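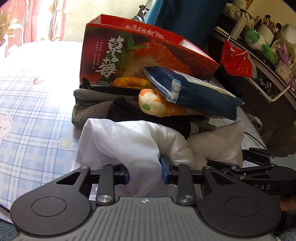
White fabric held above the sorting table, with the mixed pile behind it still to do.

Progress report, textile sorting and reuse project
To: Benvinda Sequeira, Planik Fund
From: Kelly Conceição
2026-02-27

Hi Benvinda,

You asked me to keep this one short and I'm going to try, but we've had a busy stretch and I want to tell you about it properly!

The big news is that the sorting room is up and running. We got the long table in, and we cover it with a plaid cloth (blue and white, from my own kitchen drawer) so that lint and loose threads can be shaken off outside at the end of a session. I was going to buy a proper mat with the equipment money, but the cloth does the job and I'd like to put that money toward shelves instead. Please tell me if that needs a form.

So far we've sorted 137 bags. Most of what comes in is just what you'd guess – towels, T-shirts, bedding, odd pieces of cloth that were once part of something. Then there are the things people toss in the same bag. Soft toys turn up all the time, and we had no plan for them in the original proposal. A waffle-weave towel, something black and crumpled and a stuffed orange thing with a little green leaf on it is a pretty normal handful for us. Tainá Nogueira has started a separate bin for toys, and the family center on the second floor has said they'll take the clean ones with their seams still good.

White fabric has turned into its own category. It's what the quilting group asks for most, and it's also what gets ruined fastest if it sits in a bag with dark items, so we now pull it first, before we touch anything else. Ronaldo Meireles wanted to grade it by weave as well. We tried that for two weeks and it slowed us down terribly, so for now white is white and the quilters can pick through it themselves (they enjoy that part anyway).

Where we're behind: washing. The plan said everything would be washed within 4 days of sorting, and we aren't hitting that. The Brusari machine is fine for sheets but it struggles with heavy towels, and drying them takes forever in this weather. Washington Paiva has been taking towels over to the laundromat in his van, which works but costs more than we put in the budget. I've moved money over from printing to cover it through March. After that I'd like to talk to you about a second dryer.

Labels are also late. The ones we ordered from Palumbo came in the wrong size, and the new batch hasn't arrived. We're writing on masking tape in the meantime.

On the people side, we have 30 names on the sign-up sheet and a steady group who come every session. The evening slot fills up quicker than the morning one, so I'm thinking of adding another evening and dropping a morning. Does the grant agreement care which hours we're open? I read it twice and couldn't tell.

Coming up in March: shelves, the first delivery to the quilting group, and a mending night using the Tekex thread we were given. I'll send the receipts separately – Tainá is scanning them now.

Come by and see the room if you're in the neighborhood. There's coffee, and there are always towels to fold.

Kelly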